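Lykkegaard Shared Pantry Guide
Section 4: Setting Up and Filling the Snack Basket
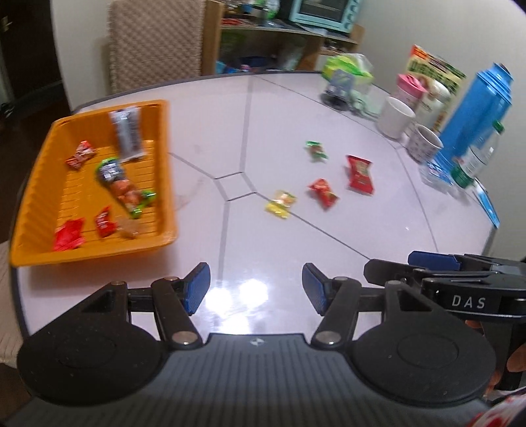

The snack basket is filled at the table and then carried to the shelf. Complete Section 3 (shelf labels) before starting. The procedure applies to all floors that use the Dristero stock sheet.

4.1 What you need

One open basket with raised sides
Wrapped snacks from the stock cupboard
A dry cloth
The stock sheet, form 114
A pen

Note: Use only snacks in sealed, single wrappers or sealed bags. Loose fruit and baked goods are covered in Section 6.

4.2 Preparing the table

1. Clear a working area at least twice the width of the basket.
2. Wipe the tabletop and let it dry. On glossy tables, wipe a second time with a dry cloth to remove streaks.
3. Move household items to one side of the table. They may stay there during filling if they do not touch the snacks.
4. Set the basket on one half of the table, flat on its base and away from the rim.

Caution: Do not fill a basket that hangs over the edge of the table. The load shifts as heavier bags go in.

4.3 Sorting

1. Place the snacks on the open tabletop beside the basket, in a single layer.
2. Check each wrapper for tears, open seams and missing print. Set damaged items aside and enter them in column D of form 114.
3. Read the date on each package. Items that expire before the next refill go on the front table in the lounge.
4. Separate the remaining items by shape: tall packets, long bags, small wrapped pieces.

Note: Sorting by color is not required. Several products share the same wrapper color, and the stock sheet lists them by name only.

4.4 Filling the basket

1. Stand tall packets at the back. Lean them against the rear side if they do not stand unsupported.
2. Lay long bags across the middle. A bag that is longer than the basket is wide may be placed diagonally.
3. Put small wrapped pieces along the front, where they can be reached without moving the bags.
4. Add the items left on the table one at a time. Stop when the contents are level with the top of the sides. Tall packets at the back may extend above this line.
5. Turn clear bags so that the printed header faces up.

Caution: Do not press bags down to make room. Chips and other brittle snacks break, and sealed bags can split at the seam. Return surplus items to the cupboard.

4.5 Moving the basket to the shelf

1. Lift with both hands, one on each side. Do not lift by the front edge alone.
2. Place the basket on the shelf marked 124 with the small pieces facing out.
3. Check that the tall packets clear the shelf above.
4. Enter the number of items added on form 114 and initial the line.

4.6 Common problems

Packets fall forward: Move one long bag closer to the back as a support.
Small pieces collect under the bags: Remove the bags, bring the pieces to the front and replace the bags.
Basket slides on the shelf: Wipe the base and the shelf. If it still slides, request a Motance liner from the supply desk.
Stock sheet does not match the contents: Leave the basket in place and notify Hrefna Kragh. Do not correct earlier lines.

Requests for additional baskets go to Sille Hafþórsson. For cleaning intervals, see Section 5.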